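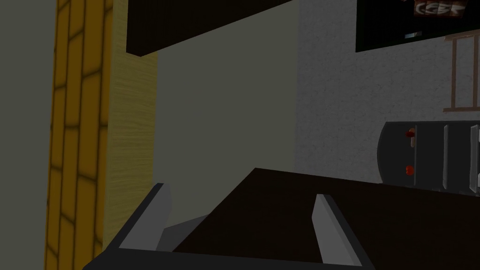 Search this site Go
Reading time: 2 min

Building a gripper arm at home. Notes for session 6
Sewwandi Mridha, Osine shared workshop

Last session most of you had your arms closing on a block in the simulator and wanted to start cutting parts. Please hold off until you have read this.

1. What the simulator is good for

Checking reach. Checking that the fingers clear the tabletop when the wrist tilts. Finding a sign error in your joint angles before it bends something you paid for. I use it for all of these and I'd be slower without it.

2. What I don't believe it about

Grip. The Kunalo kit notes say a grasp that holds in simulation "should transfer". Should it? In my own tests 23 grasps held on screen, and on the bench the same arm dropped the block in roughly half of them. Friction is a number somebody typed in. Change it and see how quickly your good grasp goes bad.

Flat-faced fingers are the worst for this. In the simulator two slabs meet the block squarely every time. A printed finger flexes, the screw hole wears, and you end up holding the block by one corner.

Kitchens. A model kitchen with brick, wood grain and a speckled wall looks convincing, and people start to trust the physics because they like the wallpaper. These are separate things. Ask what the table weighs in the model. Often it has been fixed in place and can't be nudged at all.

3. Before you cut anything

Run your grasp again with friction halved.
Move the block 2 mm sideways and don't tell the program.
Add some play to the wrist joint. The Manzano servos have plenty, whatever the box says.
Write down the failures as well. A log with no failures in it will be handed back.

4. For next time

Bring one finger, printed or cut from scrap, and the log. Leave the motors at home. The Grilden controller boards are still not here and I have stopped guessing when they will be.

Further reading is in the blue folder, pages 21 onwards. Skip the chapter on self-tuning grips unless you enjoy promises.

Contact: Sewwandi Mridha, Osine workshop | © Osine 2021 | Back to top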